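Two weeks with the Cotik fingers

2 Mar 2020

I promised Brigitta Pichler I'd write this up back in August, when the first set of fingers arrived, and she has been very patient with me (she has asked only twice, and the second time she brought cake). So, the Cotik gripper against our old Wikström one, on the same arm, picking out of the same bin, with the same mix of odds and ends.

The Wikström has wide rubber pads and I'm fond of it. It forgives a lot. If the camera puts a part a little off from where it really lies, the pads just sort of gather it up and carry on. What it can't do is get down beside something flat, and we have plenty of flat things. I gave each gripper 200 picks, and the Wikström spent a good many of its turns pawing at the bin floor like a cat at a closed door. 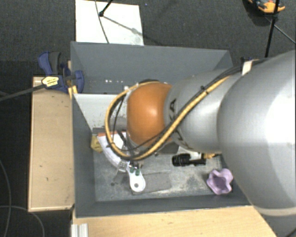 The Cotik has thin metal fingers, and they're lovely for brackets and anything with an edge or a hole to go for. They slide in where the pads never would. They're also fussy! I had to redo the hand-eye calibration before they'd behave, and then do it again after I'd moved the camera and forgotten to tell the software. Soft rubber pieces are still a bit hit and miss, and I ended up turning the closing force well down for those.

Cable routing deserves a post of its own. I left too little slack over the wrist the first time and the arm faulted out every time it turned past a certain point, which took me an embarrassing afternoon to work out. Edgars Toom came by, looked at it for a minute and asked for a longer cable tie.

I'm keeping the Cotik on for now - the Wikström is back in its box, though not very far back. Next I'd like to try the Flikia controller, if I can get the colour camera talking to it.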